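Wullow Dish and Bottle Brushes

4 min read

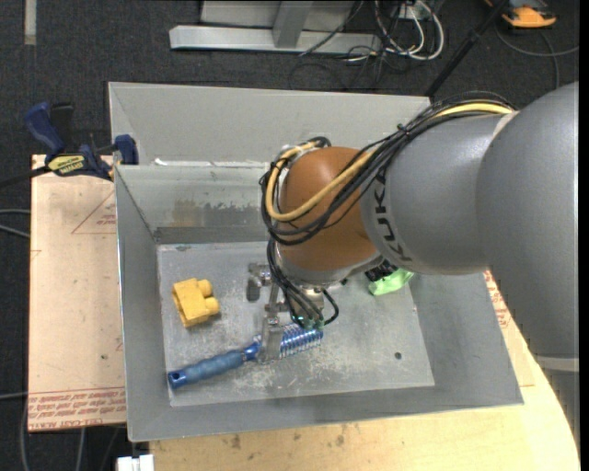
Lenka Beneš wrote to us in December that her old Wullow had outlasted two kitchen sinks, and asked whether the new bristles were as stiff as the ones she was used to. They are a little softer at the tip. The base of each tuft is the same thickness as before, so the brush still stands up to a baked-on casserole, but it no longer splashes as much when it is pulled out of a narrow jar.

The Wullow line has three brushes: the Short, the Long and the Bottle. All three are sold with a handle and one head. Heads and handles from the same model fit each other regardless of when they were bought. Short heads do not fit Long handles.

Short

For plates, pans and cutting boards. The head is round and slightly domed. There is a flat scraping edge on the back of the head, which works on oatmeal, egg and dough. Do not use the scraping edge on nonstick pans. The bristles are fine on nonstick.

Long

Same bristles as the Short, on a longer handle with a bend near the head. Most people buy it for stockpots and roasting pans. It also suits anyone who would like to keep their hands out of very hot water. It is not a toilet brush and we get asked this more than you would think.

Bottle

A narrow head with bristles all the way around and a small tuft at the end for the bottom of the bottle. It fits ordinary wine bottles, baby bottles and most vacuum flasks. It will not fit the neck of a Draltska oil cruet. The wire core can be bent by hand to reach the shoulder of a decanter, then bent back. After a lot of bending it will get tired, and at that point the head should be replaced.

Bristles

Nylon, cut and rounded at the ends. We tested plant fiber for a while and people liked the look of it, but it went soft in hot water and took too long to dry in a damp kitchen. We may come back to it. The nylon can go in the top rack of a dishwasher. It should not be boiled, and it should not be left resting against a hot burner.

Cleaning and storage

Rinse the brush after use, tap it against the side of the sink and hang it up with the bristles down. Every handle has a hole for a hook. If the brush starts to smell, soak the head for an hour in one part white vinegar to two parts water and rinse it well. Bleach will not hurt the bristles but it turns the handle chalky.

Replace the head when the outer bristles have splayed past the edge. In a home kitchen that usually takes several months. In a restaurant it can be a few weeks — the dish room at Guzmán goes through a Long head faster than anyone else we supply.

Ordering

Single brushes ship in a paper sleeve. Replacement heads are sold one at a time or in a case of 40. Shops and kitchens that order 250 or more heads pay the trade price, and for orders of 1000 we ask for two extra weeks. Cases can be mixed between Short and Long. Bottle heads are packed on their own.

We deliver through Flarard. Small orders go out the next morning if they reach us before noon. Cases go by pallet and need someone there to sign for them.

Returns

Unused brushes can come back within a month. If a handle cracks in its first year, send us a photo of the crack and we will mail a new one. You can keep the old head and move it over. Worn bristles are not covered.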